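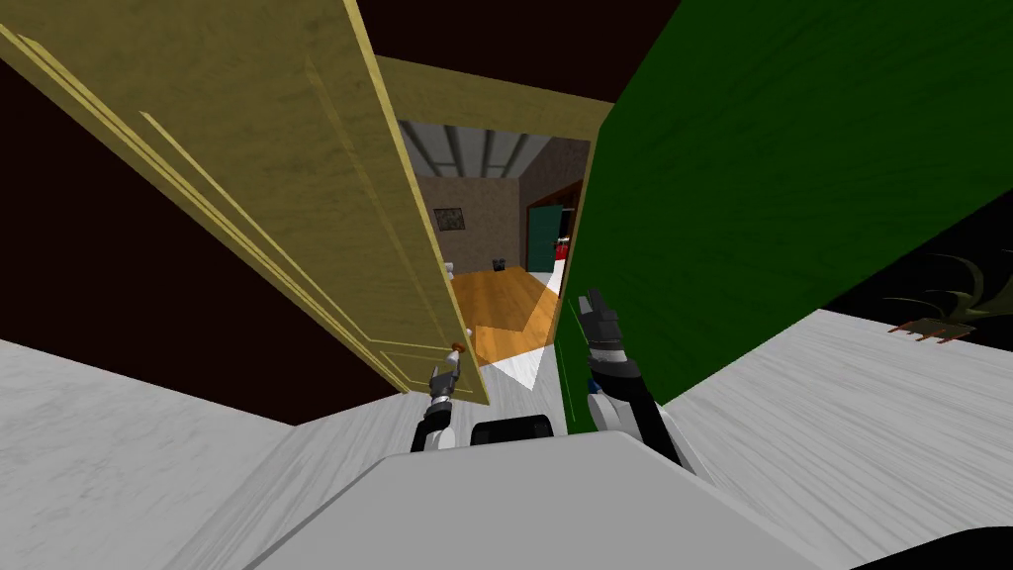 My sister bought a house off the plan in Fullbridge, and when she took me through it the week after handover I asked where the lounge room was. She swept an arm over everything between the front entry and the back fence. It was also the kitchen, the dining room, the study and, once the stacker doors were open, the barbecue. The builder's brochure called this a living zone. I was raised to think of a zone as somewhere you weren't meant to park.

I want to make a case for the internal door. I know how this sounds. There are people campaigning for rivers, and I have picked the hollow-core slab with the brass knob. But I have spent 21 years writing about houses for people who mostly wanted to knock a wall out of one, and I've come to believe that the great renovation project of my working life has been the steady abolition of anywhere to go.

The house I grew up in was an unremarkable brick veneer with a door on every room, including one between the kitchen and the lounge that my mother kept shut as a matter of policy. You could fry onions on one side of it and watch the cricket on the other. Visitors were shown to the lounge, where they saw a vase, and the sink full of potato water remained a private matter between my mother and God. When my brother took up the clarinet he was put behind two doors and a folded towel. We all still speak to one another, and I give the towel some credit.

Then the walls began to go. The argument for it, when I was first sent out to write the argument down, was light. Old houses were dark at the back, and this was true. The next argument was that the cook was lonely, shut away from the family like a scullery maid, and there was something in that too, although none of the cooks I interviewed ever raised it before their husbands did. The third argument was resale, and after that we stopped needing arguments. A real estate agent would walk in, look at a perfectly good wall and make the noise a mechanic makes.

What we got was light, and plenty of it. We also got the rangehood. I'd like to say something about the rangehood, because it is the machine that was brought in to do the work of a door, and it's hopeless at it. My sister's is a Govska. It hangs over the island bench like part of an aircraft and on its highest setting it makes conversation impossible, which means that the family, now gathered joyfully around the cook, has to shout at her. Turned down low enough to talk over, it lets the curry go upstairs and get into the quilts. The door did this job silently, used no electricity and never needed its filters put through the dishwasher.

After the rangehood came the scullery. If you haven't looked at a display home lately you may have missed this one. Having removed the wall between the kitchen and the guests, builders found that the guests could see the kitchen. So behind the kitchen they now put a second, smaller kitchen, where the toaster and the dirty pans live, and for an extra charge this second kitchen can be fitted with a door. The Trovent display village has it on the upgrade list at $447, hung and painted. I stood in front of that price for some time. My mother had the same arrangement in 1974 and the only difference was that she got to use the big one.

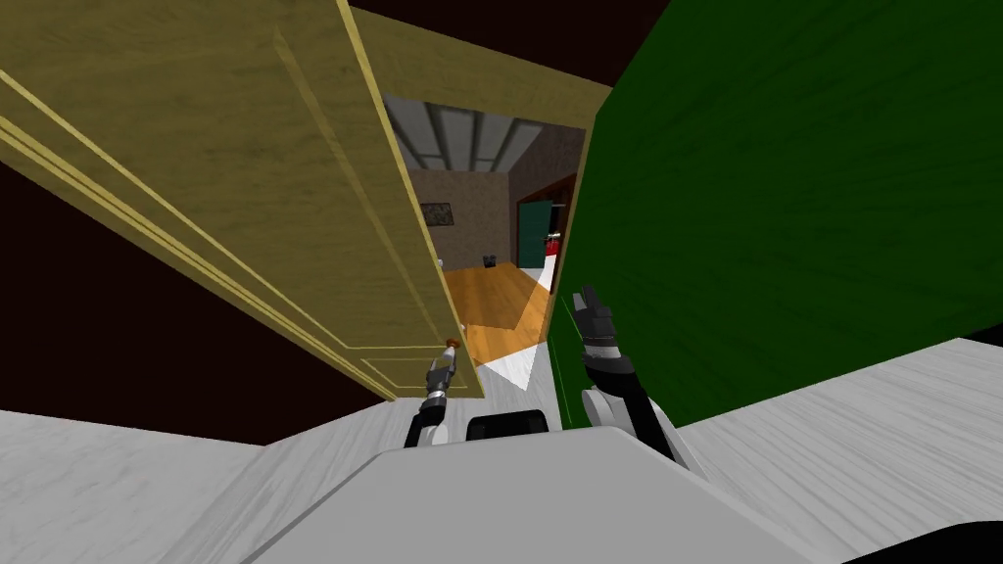 I raised all this with Ayman Hourani, an architect I've been ringing for quotes since we both had hair, and he told me I was being sentimental about joinery. His position is that people vote with their mortgages. "You can put a door in any house I draw," he said. "They take it out in the second meeting to pay for stone benchtops." He didn't think this was a tragedy. He thought it was what the middle of a house looks like when a block is small and every square metre has to do three jobs, and he pointed out that a door needs room to swing, that the wall behind it is wall you can't use, and that a hallway is a room in which all you can do is leave.

It's a fair point, and he's earned the right to make it, having drawn more small houses than I've complained about. I also asked where he was ringing from. He was in his study, with the door shut, because his kids were home.

We all learned this at the same time, I suppose. There was a stretch when everybody had to live and work and go to primary school in the one living zone, and I remember colleagues dialling in to meetings from wardrobes. One editor ran a section of the paper from her car, in her own driveway, with the laptop on the steering wheel. These were people with beautiful houses. I'd written up some of the houses. I had used the word "flow" about one of them, and I thought of it often while its owner spoke to me from beside her winter coats.

You'd have expected a revolution after that. I certainly filed a column in February of the following year predicting one. What arrived instead was the barn door, a plank hung on an exposed rail, which slides across an opening without sealing any of its four sides. It has the look of privacy and the acoustics of a shower curtain. People have put it on bathrooms. I've been a guest in a house with a barn door on the bathroom, at a dinner for eight, and I will only say that I drove home at the first decent opportunity and that the servo on Urrego Road does not get the recognition it deserves.

The thing a proper door does, and it has never been matched by a rail, a half-height wall, a bookcase or a change in floor tile, is let you be in a house with people you love without being in the same room as them. I think this has been badly undersold. The brochures speak only of togetherness. Every drawing has the same family in it, the father leaning on the island, the mother with a glass of something, two children doing homework with enormous smiles. In no drawing has anyone had a bad day. There isn't a teenager in any of them. A teenager needs a door to slam, and I say this as a former practitioner. The slam tells the household that a position has been reached and that it would like to be left alone with it until tea. Take the door away and the same feeling has to be put into words, and I've heard the words.

Couples need it too. My wife and I have different views on the proper volume of the television, and we have kept these differences alive and healthy for decades by means of one four-panel door that sticks in summer. She's on one side with a book. I'm on the other with the football. About once an hour somebody opens it and asks if anybody wants a cup of tea, and it's a lovely moment, and it depends entirely on the door having been closed beforehand.

It's cheaper as well. On a cold night we heat the room we're in. My sister heats the living zone, the stairwell, which opens off it, and by natural convection the upstairs landing, where the only occupant is a fern. She sent me her winter bill without comment. I've since noticed a blanket hung across the bottom of the stairs on two cup hooks, and when I admired it she said it was temporary.

So by all means knock a hole in the back of the house and let the morning in. I wouldn't give up a north-facing window for anybody. But when the builder gets to the last few walls and picks up the pencil, ask him what he goes home to, and whether it shuts.

My sister is getting a quote for a door. The first carpenter said there was nothing to hang it on.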